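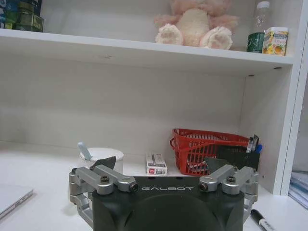

Mateja Dimitrov
3rd January
1 min read

Fudge thread. I make a batch every winter and people ask for the recipe, so I'm posting it. Line a small square pan with parchment first. Clear some space too, a shelf over a white desk works fine for the pan if your counters are full.

Put 2 cups of chocolate chips and a can of condensed milk in a pot on low. Stir the whole time. Take it off the heat when the last chips go soft.

Add vanilla, a pinch of salt and the walnuts. I toast mine. Valbona leaves them out and uses dried cherries.

Scrape it into the pan and smooth the top with a wet spoon. Leave it out for 45 minutes, then put it in the fridge overnight.

Cut it cold with a long knife. Wipe the blade between cuts. Keeps two weeks in a tin. Peppermint version in March.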